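# Spring Gallery: The Fadamari Arm Club

Welcome to our gallery page! If you found your way here from the school newsletter, hello, and if you are a parent who has been hearing the word "gripper" at dinner since winter, hello to you too, and thank you for your patience. We are a small after-school club that meets on Tuesday in the old geography room, and this term everybody has been working toward one thing, the sorting task at the Lastska student meet in June.

The task sounds easy when you read it off the sheet. A team gets a table, a heap of small objects and a cardboard box with compartments, and the arm has to put things where they belong with no human hands helping once the clock starts. We have been at it for weeks now and I can tell you that a block of wood has far more opinions than you would think.

Ha-rang Yeom and Maja Piątek took on the approach, meaning everything that happens before the fingers close. They keep a shared notebook (green cover, please return it if you find it in the library again) where they write down the height, the angle and how open the fingers should be, and then they argue about it very politely. Their first version came in fast and low and tended to shove whatever it was after. Maja's idea was to stop short, take a look through the wrist camera and only then go the rest of the way, and the two of them have stuck with that ever since. 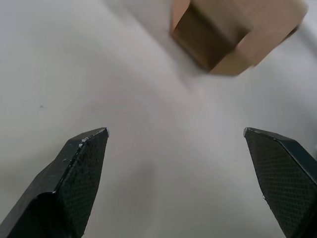 *Fingers wide open, with the wooden block still well ahead of them. The little crosshatch pattern on the faces is there for grip.*

I love how much you can see from down at the wrist. When I was learning this sort of thing we stood at the side of the table with our heads tilted, guessing. Encarnación Bustamante, our teacher sponsor, has the camera view up on the big screen during practice, and even the younger students who come by for the snacks end up calling out "left a bit!" at the arm, which can't hear them but I think appreciates the company.

The box group is Si-eun Gil and Geum-ok Chae. They got the part of the job that everyone else was secretly glad to avoid! Cardboard bends, the openings are dark inside, and a partition that looked perfectly straight on paper has a way of leaning once it is standing up. Geum-ok wrote the routine for going in with the fingers together, which the group named Yin (there was going to be a Yang, for coming back out, but for now it is all one file and the name stayed). Si-eun has been collecting every practice run in a folder, 300 at the last update, and labels them with a care that puts my own desk to shame.
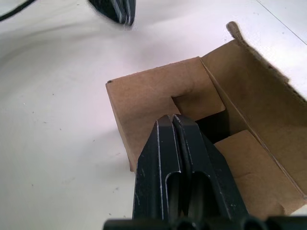
*Fingers together and pointed at the dark opening of the cardboard box, Si-eun and Geum-ok's corner of the project.*

We still have plenty to do before June. The approach and the box routine need to be run back to back, the notebook needs a proper index, and I have promised to print the rules again in a size that people over 40 can read. Families are welcome to come and watch any Tuesday from 3:30, and the side door by the bike racks will be open. More pictures will go up on this page after the meet.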